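Foro Célula y Robot > Averías y seguridad > Bin picking: la pinza baja de más y para contra el fondo del cajón

rlagos_cel
Buenas. Escribo rápido que tengo el turno encima. Célula de vaciado de cajón, brazo KUKA, pinza de dedos, piezas en barra (unas rojizas y otras verdes). Llevaba semanas fina y desde ayer me da paro por colisión al bajar. No siempre. Baja, parece que va bien y en los últimos milímetros toca chapa y se para. 2 veces esta mañana antes de las 10.
La localización la hace Tudero, el programa de celda es el que nos dejó Vevside. No he tocado nada del marco del cajón. O eso creo.
¿Por dónde empezaríais? Foto al final del hilo cuando pueda subirla, desde el móvil no me deja.

Duman_mto
El cajón se ha movido. Siempre es el cajón.

rlagos_cel
Lo he mirado y a ojo está donde siempre. Pero a ojo, claro.

sointu.k
A ojo no vale. Con las paredes inclinadas un cajón girado un pelo te cambia la altura libre pegado a la chapa. Pregunta: ¿toca con la punta del dedo en el fondo o roza de lado en la pared? Son dos averías distintas.

rlagos_cel
En el fondo. Con barras tumbadas. Con las que quedan apoyadas contra la pared no ha fallado, de momento.

Duman_mto
Entonces TCP. ¿Habeis cambiado dedos?

rlagos_cel
Yo no. Pregunto al turno de noche.

revathi_a
Antes de tocar el TCP mira el registro. Si el paro sale siempre en la misma cota Z es herramienta o base. Si sale a cotas distintas es la visión, que te está dando la altura mal. Con fondo metálico rayado y con brillos a mí me ha metido errores gordos. La nube de puntos salía con agujeros y el sistema rellenaba como le daba la gana.

Duman_mto
No estoy de acuerdo. La visión no falla "desde ayer". Una pinza golpeada sí.

revathi_a
Sí falla desde ayer si desde ayer hay otra luz. Nos pasó en julio con una persiana.

rlagos_cel
Registro mirado. La cota es casi la misma en todos los paros. Código de aviso 932 del programa de Vevside, que en su manual pone "contacto inesperado en aproximación" y ya. Gracias por nada.
Para salir del paso he pensado en subir el umbral de colisión y terminar el lote, quedan 300 barras.

elli_v
NO subas el umbral. Por favor. Ese paro es lo único que hay entre el dedo y la chapa, y lo siguiente es el reductor de la muñeca. Y si alguien mete la mano a recolocar una barra con eso subido, ya ni te cuento.

Duman_mto
A ver, tampoco exageremos. Subirlo un punto para un lote lo hemos hecho todos. Y la mano no se mete con la célula en automático, para eso está el vallado.

elli_v
Lo habréis hecho todos en Undcombe, aquí no. En nuestra planta un umbral "provisional" se quedó puesto meses. Nos enteramos cuando se dobló el soporte de la pinza. Factura de 4,000 y eso que era solo el soporte. Además que la detección de colisión no es una función de seguridad para personas, ni subida ni bajada. Si hay que meter la mano se para y se bloquea.

sointu.k
+1 a elli. Si hay prisa, sube la Z mínima de agarre un par de mm y limita la velocidad en el último tramo. Pierdes alguna barra del fondo y la sacas a mano con la célula parada. El umbral ni tocarlo.

rlagos_cel
Vale vale, no lo toco. Hago lo de la Z.
Actualizo: los de noche cambiaron un dedo. El largo. Sin apuntarlo en ningún sitio - bien, ¿no?

Duman_mto
Ejem. TCP.

revathi_a
Pues sí, esta vez sí. Pero mide el dedo nuevo antes de cantar victoria, que puede ser la misma referencia.

rlagos_cel
Estoy en ello. Me falta un calibre decente, el del taller baila.

ritva_j
Llego tarde. Recalibra con punta contra punta, 4 orientaciones, y mira el error que te da. Si lo haces con el dedo puesto no uses el filo, que no es un punto. Y revisa también los latiguillos: si al montar el dedo los dejaron cortos tiran de la muñeca al bajar y te salta el par aunque no toque nada. A mi me volvió loca una semana.

Duman_mto
Eso de los latiguillos lo veo raro en un brazo de ese tamaño. No lo nota.

ritva_j
Pues a mí me saltaba. Depende de lo fino que tengas el umbral.

rlagos_cel
Medido. El dedo nuevo sale más largo que el viejo, poco pero sale. TCP rehecho, Z mínima subida por si acaso. Ahora voy en manual y a velocidad reducida, barra a barra. Los latiguillos los miro en el cambio de turno. Si vuelve el 932 lo pongo por aquí.
Ya puedo subir la foto.

elli_v
Y que el de noche lo apunte!! Dedo cambiado = TCP comprobado, escrito y firmado.

rlagos_cel
Ya está el cartel en el armario. Foto:

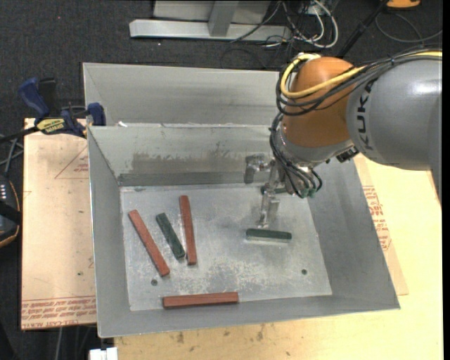
Pinza bajada en el cajón, con barras rojizas y verdes en el fondo.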